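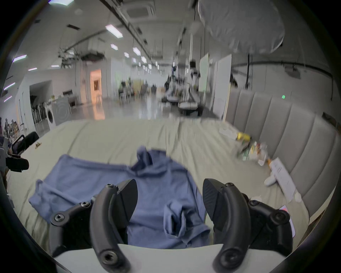
Chapter 7
Shared Places of Worship and the Law of Property

7.1 The problem stated

Most disputes over religious sites reach the courts as disputes over land. The parties may hold strong views on doctrine, history or national identity, but a civil court is asked a narrower question: who holds title, who has possession, and what use may be made of the ground. This chapter deals with sites used by two or more communities at once. Sites claimed by one community and occupied by another are treated in Chapter 9.

The term "shared site" covers several arrangements. In some, a single building is used by different congregations at fixed hours. In others, the land is divided by a wall or path, and each group controls its own part. A third type has no formal division at all: use rests on custom, and the custom may never have been written down. It is the third type that produces most of the litigation, as the court must first establish what the custom was before it can decide whether anyone has departed from it.

7.2 The Erarum shrine

The Erarum shrine will be used throughout the chapter. It stands on a low hill outside the town and occupies plot 2907 in the district land register. Two communities have prayed there for over 400 years. The older register entries name no owner and describe the plot only as "ground of the shrine". Later entries name a keeper, but do not say whether the keeper held the land outright or in trust.

For most of this period the arrangement worked without a written agreement. One community used the inner room in the morning and the other used it from mid-afternoon. The courtyard was open to both at all times. Repairs were paid for from a common box - a point that later became important, as joint payment was offered as evidence of joint possession.
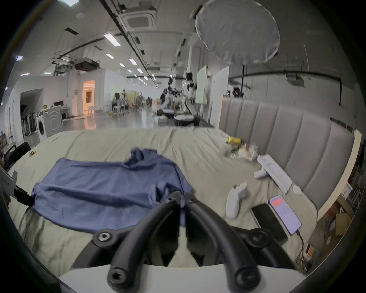
The dispute began when the keeper's family applied to be registered as sole owner. The district office granted the application without giving notice to either community. Within a month a lock had been fitted to the inner room and a procession had been called in protest. The state government then took control of the site under its public order powers, leaving the question of title to the courts.

7.3 Three approaches

Tilahun argues that long shared use should be treated as a right in itself, separate from ownership. On this view the court need not decide who owns plot 2907; it need only record the pattern of use and protect it. Amanuel Tilahun's early papers limited the argument to buildings, but his later work extends it to open ground.

Moges takes a stricter line. For Zewditu Moges, a court that protects use while leaving title open invites a second suit, often at a time chosen for its political effect. She would require a finding on title in every case, with shared use attached to it as a burden on the land.

The third approach, usually called the Grillcombe rule after the case in which it was stated, freezes the position as it stood on a chosen day. It is simple to apply. Its weakness lies in the choice of day, which may itself decide the outcome.

7.4 Plan of the chapter

Section 7.5 sets out the kinds of evidence accepted as proof of custom. Section 7.6 considers interim orders and the conduct of officials while a suit is pending. Section 7.7 returns to Erarum and applies each of the three approaches to the same facts. Readers who have not studied the law of trusts should read the note at the end of Chapter 4 before going further.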